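# Sorting it out with Despina Dobre

Despina Dobre has been selling people on the idea of colour sorting for long enough that she no longer waits for the question. I had barely got my coat off before she told me that yes, she knew it was only putting red things with red things.

"Everybody says that. You've got the face of somebody about to say it."

I was. Her course for grown-ups who want tidier homes is called Tovow, and it begins with blocks and plates. You get a tray, you get a red-rimmed plate and a blue-rimmed plate, and you put the blocks where they belong. Later on you do it with the contents of a kitchen drawer. The full set of sessions costs 200 pounds, and I have a two-year-old nephew who does the first part for nothing.

Dobre used to run the stockroom at Vosholm, a haberdashery supplier, where she looked after 870 drawers of buttons and trimmings. She says the job taught her that people don't know how to put things away.

"They know how to put things down," she said. "They walk in with something in their hand and they let go of it. I watched it for years. Grown men with a zip in one hand, looking at a wall of labelled drawers, and they'd leave it on the counter."

Fair enough, but I wanted to know what the plates added. A labelled drawer is already a place to put a zip. If a man won't use a drawer, why would he use a plate?

"Because a plate has no lid and no handle. I want the decision by itself. Is it red or is it blue? Put it there. Then the next."

And does that carry over to the drawer at home, with its batteries and takeaway menus and the key to something you no longer own?

She took a while over that one. "For some of them. Not for all. I had a woman who could clear a tray beautifully and her hall was still a disgrace at the end."

I liked her more after that, though I noticed it isn't in the leaflet. The leaflet says 910 households have "found their calm" with Tovow. I asked how anyone had checked. It is the number of people who have booked, she said, and the wording came from Chaimongkol, the small firm that does her printing and, it seems, her adjectives.

We argued for a bit about colour. My view is that hardly anything in a house needs sorting by it, apart from washing. Hers is that colour is a practice question with an easy answer, and that people need a few easy answers before you hand them a box of their late mother's letters. I can see that. I still think you could skip to the letters and save the money.

What about things that are neither red nor blue? She has 3 rules for those, and she would only tell me one, the others being in the paid part. "Leave it in the tray. It isn't hurting anyone in the tray."

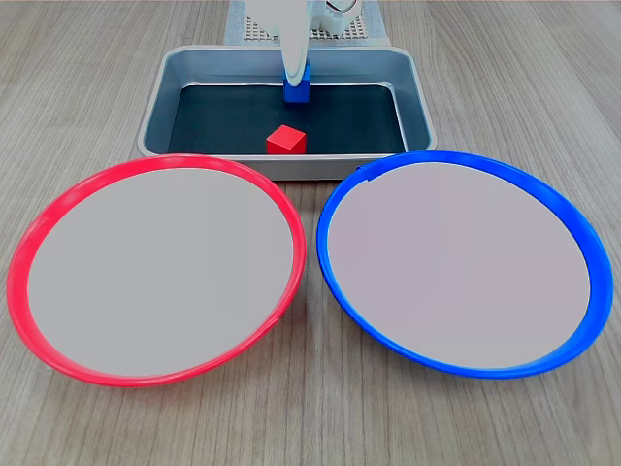
*Tiralside, June*

The small blue block was over the tray when I asked her where people go wrong. The red cube sat on the dark bottom with plenty of space to itself, and both plates were close enough to touch the problem, red rim on the left, blue rim on the right.

"They put the plates too far off," she said. "I like them right up against the job, in front. If you have to reach across a room you'll start making piles on the way, and then you've got three jobs."

This struck me as the most useful thing she said all afternoon, and it has nothing to do with colour. It would work as well with two shoeboxes. I told her so.

"Then use shoeboxes! I don't sell plates."

She does, as it happens, sell plates. They are on the back page of the leaflet, as a pair. When I pointed this out she said they were good plates, and that nobody was made to buy them.

I asked whether her own kitchen drawer was sorted. She said it was on her list, and offered me more tea.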